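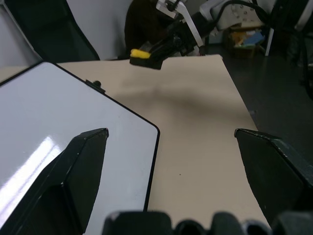

Home Posts Replies Media Likes

Jordan Hollis
28th March

OK a few people asked how the Jorkport trip went and I've been putting off writing it up, so let's do it as a thread. I run the crypto side of a small food pantry network and I went up there to talk to shopkeepers about taking donations in coin.

First thing, the bus. Four hours, no outlet, and my phone wallet was the whole demo! I kept it in airplane mode most of the way and read a paperback like it was 1998.

Alfie Wainwright met me at the station. He's been running the Prekico meetups up there for a while and knows every store owner on the main street. He had us booked into 4 shops before lunch, which was ambitious (we made it to three).

Shop one was a bakery. The owner already takes coin through Dideck and mostly wanted to complain about the fees on cashing out. Fair enough! I wrote it all down. If anyone from Dideck reads this, she'd like the weekly payout back.

Shop two was a hardware store and a flat no. The guy got burned in the last crash and told us all about it – nicely, over coffee, for close to an hour. I didn't push. I've held through two of those myself and I get it.

Shop three was the good one. A grocery owner said he'd put up 50 meal vouchers a month if we can settle with him the same day. People donate in coin, we pay him, families pick up rice and beans and eggs at his counter. That's the whole plan.

We did a test payment right there at the register. It went through before he'd finished asking how long it takes, and then he made me do it again in case it was a trick lol

The evening meetup was at the Kamolrat cafe, 17 people. I expected price talk and got maybe ten minutes of it. The rest was questions about how we check that the food gets to the right families, and who holds the keys.

So, the keys. Three of us hold one each and it takes two to move anything. Alfie thinks it should be three of five by June and I'm coming around to that. It's more of a pain when somebody's traveling, but I'd sleep better.

Money stuff, because I said I'd post it: we raised nearly 300 dollars at the meetup, and all of it is going to the first batch of vouchers. I paid for my own bus and Alfie fed me.

Still to sort out: receipts for donors who want them, a Spanish version of the voucher page, and what we do when the price drops between the donation and the payout. Right now we swap to a stablecoin right away. If you've done this some other way, reply and tell me how it went.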